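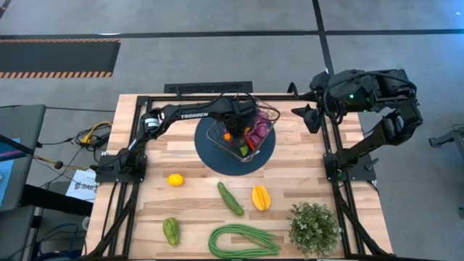

Sabine asks whether the left arm is safe to leave powered overnight, and whether we should stop putting the basket on the turntable until this is sorted. I'll take the second one first since it's shorter: please keep it on the turntable. If we move it now I lose the one setup where I can get the fault to come back. As for overnight, no. Power it down at the switch and don't trust the software stop, for reasons I'm about to get into.

So, the fault. Ticket title says "left gripper won't let go in basket" and that's fair, but there's a bit more to it. The arm goes down into the wire basket with a piece of produce, gets the open command, opens maybe a third of the way, and then just sits there with the motor pushing. No error for a good while. Then the whole left side drops out at once, and I mean drops, the arm sags onto whatever is under it. The first time I was standing right there with my hand on the rim of the basket (I know, I know) and I got a scraped knuckle out of it. I've put that in the safety book separately, so please don't open a second report for it.

What I ran, in the order I ran it:

Picked and placed the lemon, 50 cycles onto bare tabletop. Zero faults. Boring, lovely.

Same lemon, same arm, 50 cycles into the basket. Faulted 9 times. All of them on release, none on the way in.

Right arm into the basket. I only did a handful because the reach is awkward from that side and the cable loops make me nervous, but it was clean.

Swapped the left gripper fingers for the spare pair. Still faults, so it's not the fingers. I was really hoping it was the fingers!

My first theory was that a fingertip was catching in the mesh. Hildegard Böttcher bet me a coffee it was the handle, and I think she's going to collect. If the turntable stops a few degrees off, the handle ends up close to where the gripper opens, and the outer finger presses on the wire before it gets to full width. The wire flexes, so there's no hard bump for the controller to notice. It just keeps asking for more current. That also explains why the bare table was fine, and why the right arm (coming in from the other side) didn't care.

Now the part I like a lot less. The Kouris controller is supposed to trip on gripper current and hold the arm in place. Our log shows the gripper sitting at 100 percent of its limit for 5 seconds and then the trip goes to the entire left bus. Holding torque goes with it. I went back through the config and found that when we moved over to the Briltska profile, the per-joint limits didn't come across. The left arm is running on the group default and the right arm still has its own. I checked this three times because I didn't want it to be me. It was me. I did the migration last July and only diffed one side.

Done so far:

Restored the per-joint gripper limit on the left, set to trip after half a second and hold position.
Added a check at startup that compares both arms' limits and refuses to start if they differ.
Put a strip of tape on the turntable so you can see by eye whether the handle is where it should be.

Not done: the turntable drift itself. It's only a little off each time, but it adds up over a session, and re-homing between runs hides it. I suspect the mat is creeping on the platter but I haven't had it apart. Also not done: testing the new limit with anything heavy. I've only used the lemon and the cucumber. The cabbage-like one is the one that worries me, because it fills so much of the basket that the gripper has hardly any room to open, and I'd like a second person at the stop button when I try it.

Until then, house rules for the Emus cell, please: hands out from under the left arm any time it's powered, even if it's paused. Paused is exactly the state it was in when it fell. If it sticks in the basket, hit the stop, hold the arm by the upper link from the side, and ease it out. Don't tug on the handle to free it, that loads the finger sideways and we only have the one spare pair.

Sabine, could you find out from Kotetti whether the group trip is meant to cut holding torque at all? Their manual describes it two different ways in two chapters. If the answer is yes, I want a mechanical rest under that arm before we go back to long runs.

Leaving this open, priority high. Updated May 1, 2026.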